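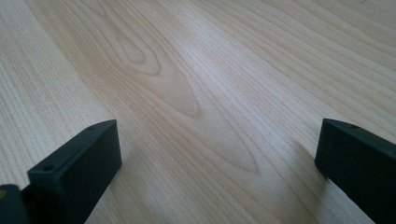
Stamness Library gets its long tables back

The reading room at Stamness Library reopens Friday at 12, and the long tables are coming back with it! Readers asked for them again and again after they went into storage, and a spring appeal brought in 400 donations, many from families who did their homework there years ago.

"I learned to read at one of those tables, so I'm thrilled," said Feven Gebremichael, who runs the children's hour. She'll kick things off with stories at 2, and Kedir Bogale is bringing his chess club (beginners very welcome). Evening hours start again in March, with the doors open until 9.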